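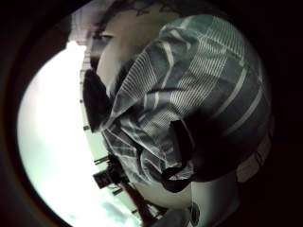
Checked cloth, close up, and the face behind it.

Walking group report to the Stonis Fund, August 5, 2018

Hello again, and thank you for being so patient with me over this one! I know the report was meant to reach you sooner, but I wanted to get the last of the summer walks in first so you'd have the whole picture.

We've now led 20 walks since the grant came through in April, and 193 people have signed up to the list. Not all of them turn up, of course (our biggest turnout was 48, for the Tarnar reservoir circuit, which was frankly too many for the stiles and we had quite a queue at the second one). Shengli Ren has since split the reservoir walk in two, a short one on the level and a longer one over the top, and that's working much better.

Of the £3000 you gave us, most has gone on first aid training, the printed route cards and the minibus. The minibus cost more than I'd put in the budget, I'm afraid. I had priced it for the short run to Tarnar and forgotten that the Veluvura walks start right at the far end of the valley. We've made up the difference by printing fewer cards, and people seem quite happy to share.

Yaqin Deng has taken on the Veluvura side completely and I'm very glad of it. She has walked every path on the list and found two footbridges that need looking at, so we're going round by the lane until the council has been out. It adds a fair bit of tarmac, and there has been some grumbling, but the hedges along there were lovely in June and we saw a stoat!

What hasn't gone well is the evening walks. Only a handful came to each, and the midges by the river were dreadful. I'd like to drop the rest and use the money for two winter walks instead, both on the flat and both finishing at the Hứa café, if you're happy with that. Could you let me know before the autumn programme goes to the printer?

Receipts are in the post, and the route cards are in the same envelope.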